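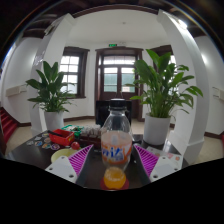
Opening remarks

Good morning, and thank you to the Bevden Environment Department for the invitation. These notes accompany the briefing on the proposed beverage container deposit, dated April 27, 2020. Figures are current to the last department report.

Slide 2. Where the city stands

Curbside collection in Bevden serves every single-family street but only part of the apartment stock. At present, 190 apartment buildings have no separate recycling pickup. Residents in those buildings place bottles and cans in the general waste, and the city pays to bury them at the Tosmont landfill.

Pause here for questions on the map. The shaded area is the Cinlow district.

Slide 3. What is proposed

A refundable deposit would be charged on plastic bottles and aluminum cans at the point of sale. Glass is excluded from the first phase. Customers may return containers to any participating store or to one of 31 return points on city property. Stores below the floor area set in the ordinance may opt out.

Slide 4. Costs and operation

The department has received proposals from two operators. Abdelkrim Benjelloun of the procurement office will take questions on the contract terms, and I will not comment on price while the bids are open.

Tkachuk Recycling, which runs the present sorting line, has asked for a guarantee on minimum volume. The department's position is that no guarantee should be given before the first full year of returns is known.

Slide 5. Response from the public

The consultation drew 526 written responses. Many concerned storage space in small shops. Others asked whether crushed containers would be accepted. The draft rules say they will be, provided the barcode can be read.

Slide 6. Next steps

The ordinance goes to first reading in May. Written comments should be sent to Lukian Savchuk at the department's front office, with the name of the business or building on the first page.

Leave this slide up during the discussion. Paper copies of the draft rules are at the back of the room.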